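Cleltard 300 Series Resilient Floor Underlay

Product code: CL-300
Supplied by: Skerkon Flooring Products
Data sheet revised: Friday, May 17, 2024

Overview

The Cleltard 300 is a closed-cell underlay for floating wood and wood-effect floors. It is laid loose over a dry, level subfloor and takes up small surface defects in concrete, screed and sheet board. The top face carries a printed grid for cutting. The bottom face is plain.

The 300 replaces the earlier Dallow underlay, which was withdrawn in July. Roll width is unchanged, so existing cutting plans can be kept. The overlap strip has been moved from the left edge to the right edge. Do not mix Cleltard and Dallow rolls in the same room. The two products compress at different rates and the joint will show through the finished floor.

Specification

Thickness: 2 mm
Roll width: 774 mm, excluding overlap strip
Overlap strip: self-adhesive, right edge, film backed
Color: gray top face, white bottom face
Vapor barrier: film, bonded to bottom face
Suitable for: click-lock laminate, engineered wood, floating installation only
Not suitable for: glued-down floors, nailed floors, ceramic tile, wet rooms, outdoor use

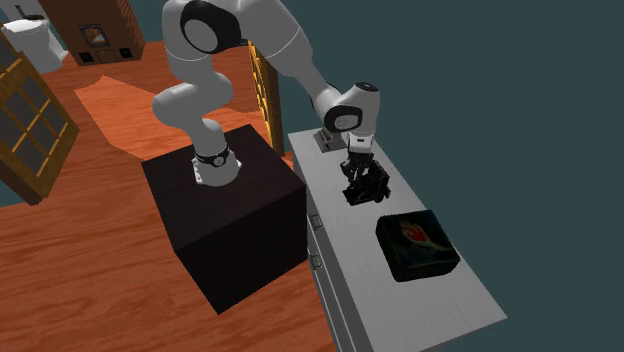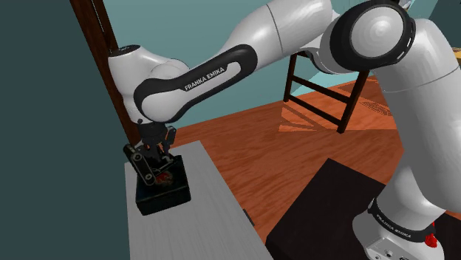 Subfloor preparation

Remove old carpet, gripper strips, staples and loose adhesive. Sweep and vacuum. Check for level with a straightedge in both directions. Fill hollows with a cement-based compound and grind down high spots. The underlay does not correct a floor that is out of level.

New concrete must be fully cured and tested for moisture before laying. The bonded film slows vapor from below but is no substitute for a damp-proof membrane where the building code calls for one. Chipboard and plywood must be screwed down firmly, with the screw heads below the surface.

Installation

Store the rolls flat in the room for one full day before use, in their wrapping. Unroll at right angles to the planned direction of the floor boards, printed grid facing up. Butt the edges together. Do not overlap the foam itself; only the film strip passes over the next run.

Peel the backing from the strip and press down by hand, working from one end. Tape the short ends with Erdős seam tape or another film tape of the same width. Trim at the walls with a sharp knife. Where the film is used as a vapor barrier, leave enough at the perimeter to turn up behind the baseboard and trim after the floor is down.

Lay only as much underlay as can be covered the same day. Foot traffic on the bare foam leaves dents that do not fully recover.

Heavy items

Standing loads such as bookcases, filled aquariums and kitchen islands should bear on the subfloor. Cut out the floor and underlay to suit and finish the edge with a trim profile. A floating floor pinned under a fixed load cannot move with changes in humidity, and the click joints may open some distance away from the load.

Underfloor heating

The 300 may be used over water-fed heating pipes set in screed. Turn the heating off before laying and bring it back up in small daily steps afterward. Follow the floor maker's limit for surface temperature if it is lower than the limit for the heating system. Electric foil mats laid directly under the floor need the perforated version, order code CL-254.

Storage and handling

Keep rolls indoors and out of direct sunlight. Stand on end, one layer high. Rolls stored on their side for long periods take on a flat spot and should be opened out and weighted before cutting. Offcuts are not accepted for return.

Ordering

CL-300 standard roll, with film and overlap strip
CL-254 perforated roll, without film
CL-T2 Erdős seam tape, single reel

Part rolls are not supplied. Trade accounts can request a cut sample with the next order. Delivery is to curbside only, and rolls with torn wrapping must be noted on the delivery slip at the time of signing.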